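Robot club sorts its spoons before the November meet

July 27, 2024

I dropped in on the Tutness robotics club this week, mostly for the snacks, and stayed way longer than I planned. The summer project is called Nimis, and the goal sounds so simple: get a robot to put away the silverware. The students have to show it how first, so they work through the job with hand-held grippers, one utensil at a time, and record every try.

They want 4,000 recorded tries by the end of the summer. So far they have 1,380 (there's a tally on the club's web page, and yes, I keep checking it). Spoons go pretty fast. Chopsticks are a whole other story — they roll, they cross over each other, and you have to come at them from just the right angle. 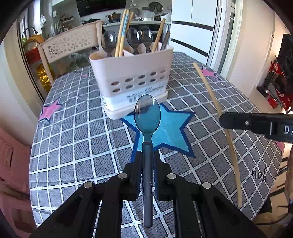
I got a turn too, and I was terrible! You squeeze, you think you have it, and then the handle swings around on you. Hermine Zwahlen, who coaches the club, told me to slow down and quit aiming for the middle. My next one was better. The one after that went on the floor.

The club has six students this year, and five of them are brand new to this. They trade off between handling the grippers and going back over the recordings, tossing any try where somebody's sleeve got in the way. That second job is dull and they say so, loudly, but they do it.

Once the recordings are done, the training part starts, and then in November they take Nimis to the Sutter student meet, where it has to clear a table it hasn't seen before. I already asked for a seat up front. The club is still taking sign-ups for fall, and you don't need to know any coding to join.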